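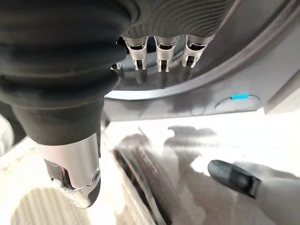
Gray appliance housing with its curved rim, Bundcombe laundry room.

The laundry room at Bundcombe serves 14 apartments and a ground-floor workshop. Its supervisor has run it since the building was refitted by Purkow, and before that worked in a commercial laundry in Milley. We met in May, early in the afternoon, between the morning towels and the evening work clothes. The conversation was mostly about sorting, filling and unloading, and about why dark cotton takes up so much of the working day.

"People ask about detergent first," the supervisor said. "I would put it third. Load size comes first and sorting second. If the drum is packed tight, the water can't move through the cloth, and a better detergent won't change that."

The house rule on load size is simple. With dry laundry in the drum, a flat hand should fit between the top of the pile and the upper inside surface. Towels and sweatshirts are judged more strictly, as they take up a lot of water and become heavy. Thin shirts can be filled a little higher.

I asked whether a scale would be more reliable. "We tried one for a few weeks. A scale tells you the mass, and the mass matters for the bearings. It doesn't tell you how much space the cloth takes up. A light comforter will fill the whole drum. The hand is faster and catches that."

Sorting at Bundcombe is by color and then by fabric weight. Whites and pale colors are kept together, mid-tones go in a second group, and black and navy have a group of their own. Heavy items are pulled out of each group if there are enough of them to make a load. Zippers are closed and drawstrings tied. Pockets are checked at the sorting table and again at the door.

The supervisor keeps a written sheet for all this, drawn up with Sachdeva, the firm that services the machines. It is taped inside the supply cabinet. An earlier version ran to several pages and was cut down to one.

Dark loads get the most space on the sheet. They are washed inside out, in cold water, with liquid detergent and a slower spin.
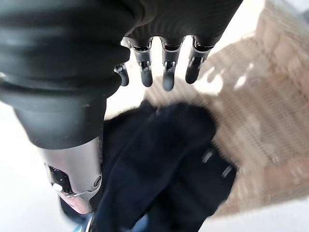 "Navy is harder to handle than black," the supervisor said. "Under these lights you can't tell a very dark navy from black when it's bunched up. You have to open it out. If someone asks me for the one navy piece in a pile, I take the whole pile to the window."

Lint is the other problem. A single pale towel in a dark load will leave fibers on every piece in it, and the dryer removes only part of them. The sheet therefore calls for the door seal to be wiped before each dark load, with attention to the lower fold, where fibers and hair collect.

Unloading has its own order. Large pieces come out first, one at a time, and are shaken once by the hem. Small pieces follow. The drum is then turned by hand through one full turn, with the supervisor looking at the upper part as it comes down. "Socks stay up there after a fast spin - they press flat against the metal and you don't see them from the front. One turn and they drop."

Nothing is left in the drum for more than 5 minutes after the cycle ends. I asked if that was strict. "For cotton it is. Creases set while the cloth is warm and pressed together. Synthetics will forgive you a bit longer. I use the same limit for both so that I only have to remember one."

On maintenance, the supervisor was brief. The door is left open between loads. The detergent drawer comes out for rinsing at the end of the day. The filter is cleaned every 2 weeks, and Sachdeva looks at the belt and the hoses after roughly 1,000 cycles. The outside of each machine is wiped with a damp cloth and no cleaner, a habit carried over from Milley, where a spray had dulled the finish on a row of dryers.

The next change planned is to the sorting table, which stands a little too low. Purkow has quoted for longer legs and for a shelf underneath. The supervisor wants the legs and is undecided on the shelf. "A shelf collects odd socks. I already have a bin for those, and it's full."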